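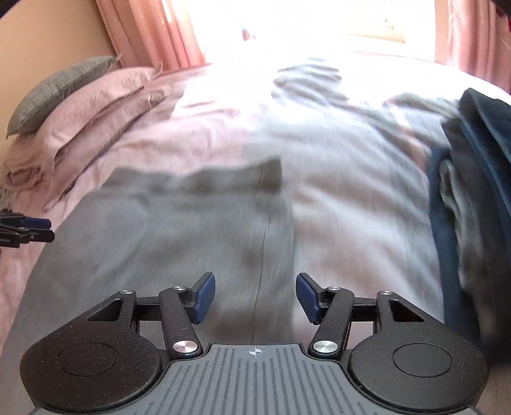
How often should a guest bed be changed if it has not been slept in? Every 60 days, and always on the day before someone arrives.

Reading time: 2 minutes

Bedroom notes, Clinden

The back bedroom at Clinden was put in order during May. These notes cover the bed and the window, and were compiled by Tahira Jadoon from the room sheet. Last updated 23 May 2023.

The bed, made up. It stands beneath the window, and the room is brightest on that side. Bedding is aired with the window open for an hour before the bed is made.

Order of work: mattress protector, bottom sheet, top cover, pillows. Corners are folded at the foot first, then at the head. The top cover is pulled level from both sides and smoothed towards the foot.

Storage: spare sheets are kept flat on the second shelf of the landing cupboard, labelled by bed size. Winter covers go on in November.

Washing: sheets at 60 degrees, pillowcases with them, protector separately. Haris Farooqui keeps the wash log. Entry 449 is the most recent for this room.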